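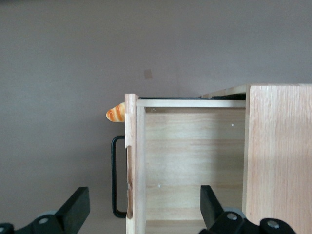 3. The fault

3.1 What happened

The task in the Uzor project is short. One arm steadies the wooden unit while the other opens the drawer, puts the toy croissant in or takes it out, and closes the drawer again. By the start of November we had this working well enough to leave it repeating for an afternoon with one of us at the desk.

On 2019-11-07 the right arm stopped with a joint error while the drawer was open. The left arm did not stop. It carried on with its own part of the program, let go of the unit, moved back, and then came in again for the next cycle as if the drawer had been closed. It met the side of the unit from a bad angle and pushed it across the table until Takumi Sekiguchi pressed the emergency stop. One of the drawer runners was bent and a gripper finger had to be realigned. Takumi had been reaching for the croissant a moment earlier, so we reported it to our supervisor, Kurniawati Ismail, as a near miss and not only as a fault. She closed the rig to us until we could explain it.

3.2 Finding the cause

Each arm has its own controller. Both report to a PC running Trarkness, the scheduling program written by last year's group at Stinness College. When we took over in April we assumed that an error on one arm would stop both. The handover notes say "arms are linked", and we read that as covering errors as well. The link is only used to start a cycle.

Trarkness does have a timeout. If an arm has not reported for 3,000 milliseconds, the other arm is supposed to be paused. We went through the logs and found that the right arm was still reporting after it had stopped. It was sending its error code over and over, and Trarkness counted each of these as a normal report. The timeout never ran out.

To check this we took the drawer task away and ran both arms slowly in free space, with one of us holding the emergency stop throughout. We forced an error on the right arm in 6 separate runs. The left arm kept going in all of them.

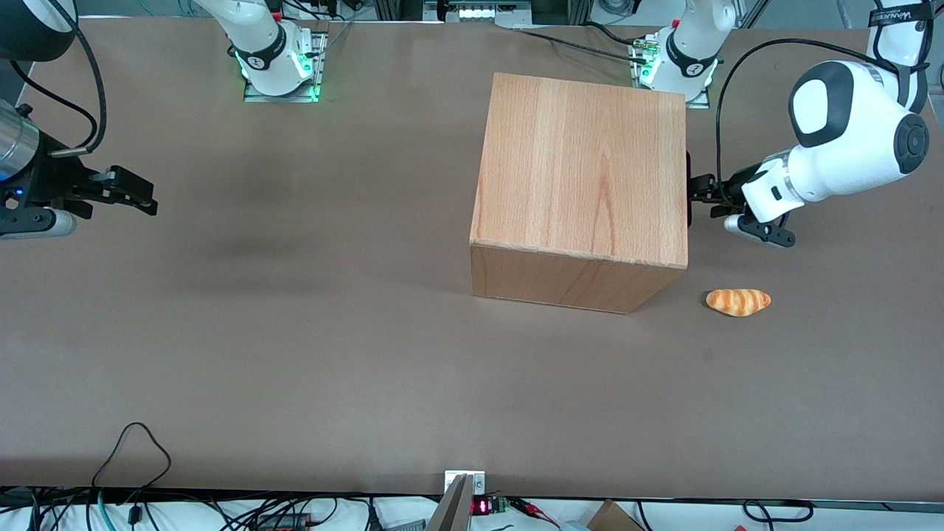
We then repeated the test with the error forced on the left arm, and the result was the same the other way round. This ruled out our first idea, which was a bad cable to the right arm – we had already swapped that cable and lost most of a day to it.

3.3 Changes made

Trarkness now reads the contents of each report. Any error code from either arm pauses both at once, and they stay paused until someone clears the error at the desk. We also cut the timeout to 2,000 milliseconds. Shorter values gave false stops when the PC was busy saving logs.

The software change does not protect anyone if the PC itself hangs. The technician at the Sadmont workshop is wiring the fault outputs of the two controllers together for us. This was not finished when we wrote the report.

Our working rules have changed too. No hands go over the table while either arm is powered, even if one of them has clearly stopped. The croissant is put back with a plastic reaching tool or after a full power-down.

3.4 Still open

We do not know why the right arm gave a joint error in the first place. It has happened once more, with the new software, and both arms paused as they should. The error code points to a torque limit on joint 7, but the drawer was not moving at the time in either case. The logs from both events are in Appendix B.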